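3.2 Student Recording Sessions

The cloth-handling task was set as the October assignment for the student robotics group at Clakach. Students worked in pairs with two hand-held grippers and took turns recording. Each session was limited to 10 attempts per student, and the group aimed for 400 attempts in total. 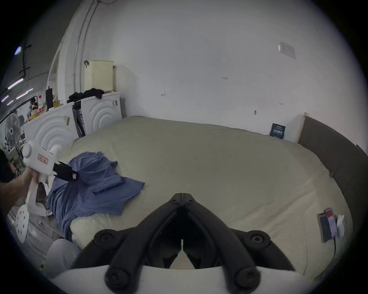
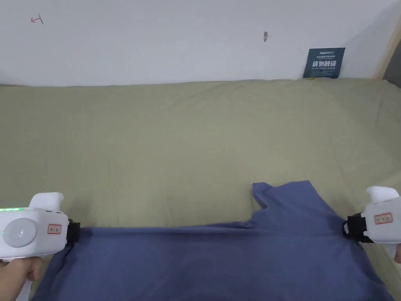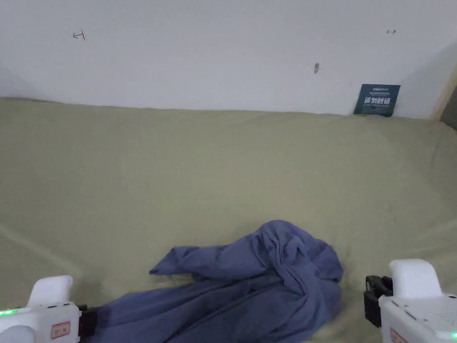
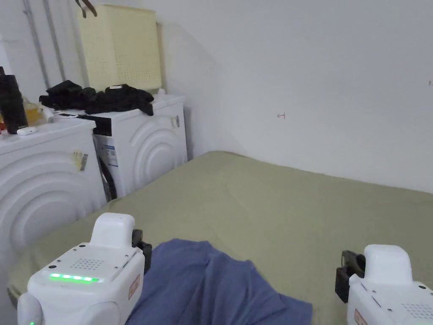
Figure 2. Handling a blue cloth on a covered surface with hand-held grippers.

All four views in Figure 2 come from the same room. The first was taken from a gripper and the other three from head height. In the second view the cloth is held at both ends and its upper edge is straight. In the third it is bunched, and one flap points out to the left. Students were told to start from a bunched state and to find two corners before pulling the edge tight.

Attempts were labeled in Prevum by a student who had not recorded them. An attempt was dropped if the cloth left the surface or if either gripper lost its tracking signal. In the first round 17 attempts were dropped, most of them for tracking. Zorica Lazarević checked the remaining labels, and the two students who disagreed most often labeled their share again.

Contact: Zorica Lazarević, Clakach Student Robotics Group | Back to top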